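About Vikinden

Vikinden is a records and paperwork office on the second floor of the Kasprzak building in Runcombe. We sort, check, copy, file and dispose of paper for small businesses that still have a lot of it. Most of our clients are dental offices, repair shops, landlords and family farms.

The company was started in 2000 by Lyle Alcantara and Anikó Medve, who had both worked in the billing department of a furniture wholesaler. When the wholesaler closed its Runcombe branch, several of its suppliers needed help putting old accounts in order. Those suppliers were our first clients, and 4 of them are still with us.

What we do

Clients drop off boxes at our front counter or we collect them from any address in the county. Each box gets a number and a cover sheet. We go through the contents by hand, page by page, and compare printed lists against the originals. Missing pages are noted on the cover sheet. Duplicates and outdated printouts are set aside and the client decides what happens to them.

We keep client files for up to 60 months in our storage room. After that they are returned, or destroyed with written permission.

How we work

Checking is done at plain desks with good light. One list is checked at a time, and the desk is cleared between clients. Staplers stay on the desk, drinks do not. Small amounts of scrap are torn by hand and put in the locked bin at the end of each shift. Anything with a name or an account number on it goes through the shredder first.

Printed tables and paper scraps at the desk
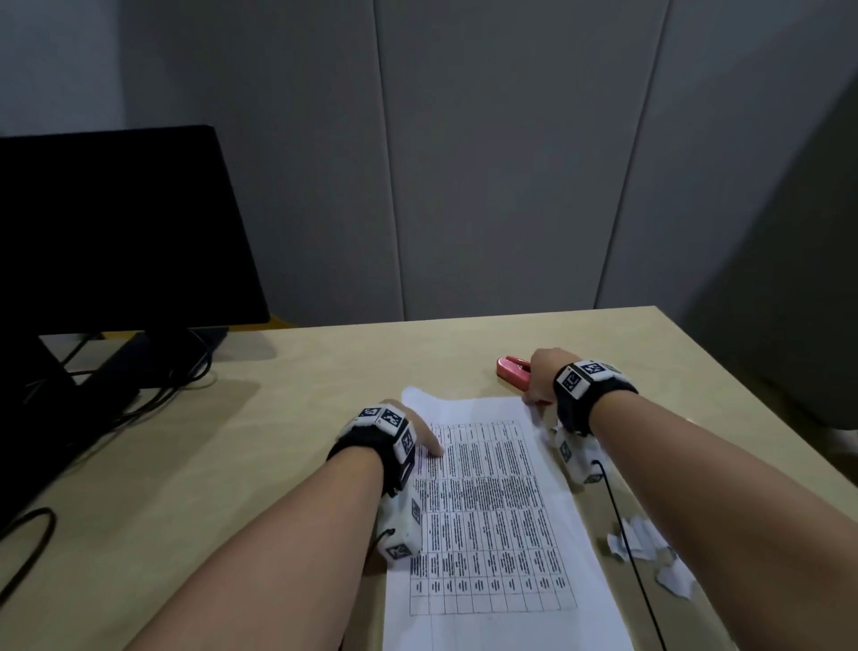
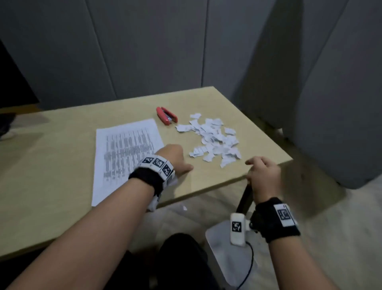

Paweena Limsakul runs the checking desk and trains new staff. Training takes two weeks. New people begin with parts lists and price sheets, then move on to invoices and payroll. Horácio Loureiro handles collection and storage, and he is the person to call if you need a box back in a hurry – most can be returned the same afternoon.

Cheuk-hei Tang joined us in May to look after scanning. We use an index called Nukevora, which we set up ourselves, so a client can ask for a document by date, box number or supplier. Scanning is optional and is billed separately.

We currently look after paperwork for 46 clients. There is no minimum contract, and a single box is fine. Our counter is open from 8:30 a.m. to 4:30 p.m. – please use the side entrance if you are bringing more than a few boxes, as the elevator is on that side.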